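Home | Programs | Reports | Grants | Contact

Plalmont Community Meals
Interim Progress Report to the Rarent Fund
Reporting period: August through February

1. Purpose of this report

This report covers the second half of the first grant year. It describes the work carried out under the Shared Kitchen and Home Meals grant, the changes made to the original plan, and the use of funds to date. It follows the outline in the grant agreement, except that the sections on training and food safety have been combined, as agreed with the Fund in the fall.

The grant supports two linked activities. The first is the preparation and delivery of hot midday meals to older residents of Plalmont who have difficulty cooking for themselves. The second is a cooking course for adults who wish to find work in school, hospital, or care home kitchens. Both activities use the same kitchen, in the former Oltmanns bakery building, and the timing of one affects the other throughout the week.

2. Summary of progress

At the close of the reporting period the meal service had 60 enrolled households, the number set out in the grant agreement for the end of the first year. Enrollment was slow until October. It rose after the county clinic began handing out our referral card at discharge, and it has remained steady through the winter.

The cooking course has now been offered twice. Across both sessions, 22 learners completed the full course and received the food handler certificate. The second session was better attended than the first, in part because its start time was moved from 8:00 a.m. to 9:30 a.m. Learners with school-age children had asked for this change in their written comments.

One planned activity, the weekend supper, has not begun. The reasons are given in section 6.

3. Meal preparation and delivery

Meals are cooked each weekday morning and leave the kitchen by 11:15 a.m. The menu runs on a five-week cycle and is reviewed at the end of each cycle. During this period the review led to the removal of two dishes that did not hold their texture in the insulated carriers, a baked fish and a rice casserole. They were replaced with a chicken and barley stew and a bean chili, both of which travel well and can be softened further for residents who have trouble chewing.

Low-salt meals were offered from the start of the grant. Requests for them have grown faster than expected, and the kitchen now prepares the standard soups and stews without added salt and sends a small packet with those meals where salt is permitted. This has reduced the number of separate pots in use each morning and has freed one burner for the course learners.

Delivery is organized in 5 routes. The northern route remains the longest, and meals at its far end were arriving below the serving temperature we had set for ourselves on the coldest days in January. The carriers on that route were exchanged for a heavier model, and the order of stops was reversed so that the most distant households are reached first. Temperature checks made since the change have met the standard. We will continue to log this route separately until the end of April.

Drivers are asked to note any change in a resident's condition and to report it to the office on their return. These notes led to several calls to family members and to the county nurse line. We regard this part of the service as valuable, but it takes staff time that the original budget did not fully provide for. A proposal for the second year is included in section 8.

4. Training and food safety

The course consists of classroom work, supervised practice in the kitchen, and a placement with a local employer. Practice sessions cover knife work, stocks and sauces, batch cooking, portion control, cleaning, and the labeling and storage of cooked food. The certificate examination is given in the final week.

Placements were arranged with Rarnirik Care Homes and with the Plalmont school district. Rarnirik has agreed to take learners again in the spring and has asked that future groups receive more instruction in preparing pureed and minced meals. We have added two class hours on this subject. The time was taken from the unit on baking, which employers rated as less useful for entry-level positions.

Attendance was the main difficulty in the first session. Learners who missed a morning of practice had no means of making it up, and several fell behind in the written work as a result. In the second session an afternoon catch-up period was offered every other week. It was well used, particularly in the weeks before the examination.

The county made one routine inspection during the reporting period. The kitchen passed. The inspector asked that the dry goods shelves be raised farther from the floor and that the hand sink beside the rear door be given its own towel dispenser. Both items were corrected before the end of that month, and the written confirmation is held in the project file.

5. Use of funds

Spending is within the approved budget as a whole, although individual lines have moved in both directions.

Food costs were above plan. The price of eggs, poultry, and fresh greens rose through the fall, and the kitchen relied more heavily on frozen vegetables in December and January. A standing order with a regional wholesaler has since lowered the cost of dry goods.

Vehicle costs were below plan. One of the delivery vans required less repair work than we had set aside for it, and fuel use fell after the routes were redrawn. With the Fund's written approval, part of the unspent amount was moved to the food line.

Staff costs were close to plan. The assistant cook position was vacant for part of September, and the hours were covered by existing staff. The position has been filled on a permanent basis.

Equipment spending is nearly complete. The convection oven and the upright refrigerator were installed before this reporting period. The remaining funds were used for smaller items, including serving utensils, stackable food pans, cutting boards, and replacement lids. A small balance has been kept for the repair of the dish machine, which is older than the rest of the equipment and is expected to need a new pump.

6. Delays and changes to the plan

The weekend supper was to begin in November. It depended on the use of the dining room at the front of the Oltmanns building, which could not be opened to the public until the entrance ramp was rebuilt. The ramp permit was issued later than the building owner had expected, and the concrete work then had to wait for milder weather. The owner now expects the ramp to be finished in the spring. Funds for the supper have not been spent and are shown as a carried balance in the financial statement.

A smaller change concerns the resident survey. The survey was to be mailed, but a trial mailing brought few replies. Drivers now leave a short form with the meal and collect it on the next visit — a slower method, but one that has produced fuller answers. Residents who cannot complete the form are offered a telephone call. Results will be reported at the end of the grant year.

7. What residents and learners have told us

Comments received so far concern the food itself more than the delivery. Residents have asked for more soup in cold weather, fewer carrots, and larger print on the menu sheet. The print has been enlarged, and a second soup day was added to the cycle. Requests for a choice between two main dishes cannot be met with the present staff and stove space.

Learners spoke well of the placements and less well of the textbook, which many found hard to follow. The instructor has begun to replace the longer chapters with one-page handouts. These will be ready for the third session and can be shared with other Rarent Fund grantees on request.

8. Plans for the coming period

The following work is scheduled before the close of the grant year. Items are listed in the order in which they are expected to begin.

a) Kitchen practice, third session. The course will open in April with the revised handouts and the added hours on pureed and minced meals. Batch cooking and serving will be taught in the second week, ahead of the first placements.

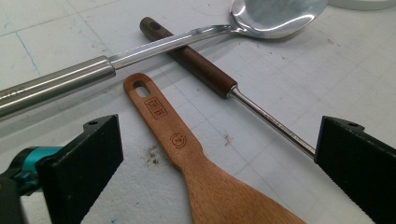

b) Northern route review. Temperature logs will be examined at the end of April, and a decision will be made on whether the heavier carriers are needed on the other routes.

c) Weekend supper. Subject to completion of the ramp, a first supper will be held in the dining room before summer. Enrolled households will be invited first.

d) Driver notes. We ask the Fund to consider a modest increase in office hours in the second year, so that calls arising from driver notes can be made on the same day. A costed request will accompany the annual report.

e) Annual report. The full report, with survey results and the year-end financial statement, will be submitted within the period set by the grant agreement.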